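**Ticket: Jovell kitchen cell, arm stops short of the upper shelf when the cabinet door is open**

Opened by: Imelda Mangubat, Altdale
Assigned to: Hauwa Oyelaran
Opened: 21 Apr 2023
Status: fixed on the branch, one loose end (see the bottom)

### What happens

Jovell is our simulated kitchen cell: one arm at the counter, the Räsänen kitchen pack around it, and Haver doing the motion planning. The task asks the arm to bring an item from the counter to the shelf behind the left upper door. The reset script swings that door open before the arm gets its first command, so the way in should be clear.

It works beautifully most of the time! And then on some resets the arm lifts, gets as far as the wrist coming up level, and stops. The log says:

```
haver: no path to goal "shelf_upper_left"
haver: start state ok, goal state in contact
haver: contact pair: gripper_housing / door_ul_panel
```

I ran a batch of 140 resets overnight and about 40 of them ended this way. Same arm, same kitchen, same goal. I love a bug that comes with its own contact pair, so I'm putting it in straight away.

Things I already tried:

- Restarted the simulator. No change.
- Moved the goal a bit farther back on the shelf. No change, same pair in the log.
- Swapped the item. It stops with an empty gripper too.
- Took the knife and the cup out of the scene in case the start pose was too tight. No change, so I put them back.

### Hauwa, first look

Thanks for the clean write-up, this was a pleasure to pick up. I could get it to happen on my machine with the same seed, which is half the battle.

My first guess was the arm itself. The Jovell arm mounts low and close to the cabinets, so the elbow has to fold quite a lot before the gripper can come in over the counter, and I thought we were running into a joint limit and getting a misleading message. So I stepped each joint through its range by hand with the planner switched off. Every one of them moved freely through to its stop, and the forearm never touched the lower cabinets. I also drove the gripper by hand right onto the shelf with the door open. It went in like a dream and the simulator reported no contact.

So the physics side says the pose is fine and the planner says it's a crash. They can't both be right, and that got me excited, because now we're comparing two copies of the same kitchen.

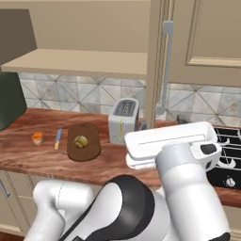
Does Haver look at the simulator's own shapes when it checks for contact?

Haver keeps its own copy. It loads simple boxes for every part of the kitchen when the cell starts, and after that it only moves the boxes it has been told to follow.

I wrote that down here for whoever picks up the next one of these, as I had to go and read the loader to be sure.

### Hauwa, finding the stale door

I dumped Haver's boxes on a bad reset and on a good one and compared them. On the good one, the left upper door is open. On the bad one, it's shut. In the simulator it is open both times!

The order of events in the reset script turned out to be the whole story:

1. The kitchen loads with all doors shut.
2. The reset script sets the hinge angle on `door_ul`.
3. Haver gets a "scene ready" message and copies where everything is.
4. The arm goes to its start pose.

Steps 2 and 3 run on separate threads. If the hinge gets set first, Haver copies an open door. If Haver gets there first, it copies a shut one and hangs on to it for the rest of the run, because `door_ul` was never on the follow list. The lower drawers are on it. The right upper door is on it, even though this task never opens that one. The left door was just missed when we moved over to the new kitchen pack, which gave the doors new names.

The old entry was still sitting in the file, quietly matching nothing:

```
follow:
 - drawer_top
 - drawer_bottom
 - door_ur
 - cabinet_left_door # old name, no such part now
```

### Fix, part one

Changed the last line to `door_ul` and made the loader shout when a name on the list matches nothing:

```
follow:
 - drawer_top
 - drawer_bottom
 - door_ur
 - door_ul
```

I also moved the "scene ready" message so it goes out after the hinge is set and has settled. Either change on its own would have hidden the problem. I want both in, so that a door that gets bumped in the middle of a run is followed as well.

### Imelda, rerun

Pulled the branch and reran the seeds that had failed. What a difference! Nearly all of them now plan all the way to the shelf, and watching the gripper come in past the open door again and again made my afternoon.

Four seeds still stop, though, and with a new pair:

```
haver: contact pair: gripper_housing / door_ul_handle
```

The panel is gone from the message and the handle has taken its place. The handle is a long bar that stands off the door, so with the door open it sticks out sideways into the space the gripper wants. I checked these by hand the way Hauwa did, and the simulator is happy with all of them. The gap is small, but it's a real gap.

### Hauwa, the handle

Great catch, and a fun one. Haver puts padding around every box. For most of the kitchen that's a sensible default, but the handle is modeled in the pack as a bar plus two brackets, and our box wraps all three in one lump. It fills in the space between the bar and the door, and then the padding goes on top of that. The planner sees something like a brick bolted to the door.

I split it into three boxes, one for the bar and one for each bracket, and brought the padding on those down to four millimeters. I didn't touch the padding anywhere else. Please don't lower the global value to get a stubborn seed through. The stove grates and the toaster are close to where the wrist passes, and I like having room there.

To check the boxes yourself after pulling:

1. Start the cell with `--show-planner-boxes`.
2. Wait for the start pose.
3. Look at the left upper door from the side. The boxes should lie right on the bar and brackets, with daylight between the bar and the door.
4. Open and shut the door with the hinge slider. The boxes should travel with it and not lag.
5. Run the shelf task once on a seed that used to fail.

If the boxes stay put in step 4, your config is still the old one. Clear the cached copy in the Haver folder and start again; the cell won't reload it by itself while it's running.
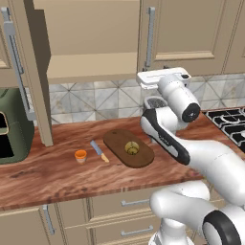 *Left upper door open, gripper level just under the cabinets on the right.*

### Imelda, second rerun

Did the check above first and the boxes track the door perfectly. Then the full batch again, same seeds as the first night. Every reset planned to the shelf. I'm thrilled with this one!

A few notes from the rerun while I have it all in front of me:

- The planner takes slightly longer on the first move, as you'd expect with more boxes. I couldn't see it by eye and it isn't worth chasing.
- The new loader warning found a second dead name, this time in the drawer test cell. Opened a separate ticket for that.
- The start pose is unchanged, so recordings from before the fix can still be lined up with new ones.
- Runs that were marked "arm fault" back in December have the same contact pair in their logs. I've relabeled them as planner errors so they stop counting against the arm. Sorry, arm.

### Loose end

The door is followed now, but the hinge in the Räsänen pack has very little friction, and if the gripper brushes the handle the door keeps drifting after the arm has moved on. Haver follows it fine, though a plan made just before the brush can be out of date by the time it runs. Hauwa is trying a replan check halfway through the approach. If that slows the task down too much, we'll raise the hinge friction in our copy of the kitchen and note it in the cell's readme.

Leaving this open until the replan check has been through one full batch. Hauwa, I've queued a slot for you on the shared machine, and the seed list is next to the config on the branch.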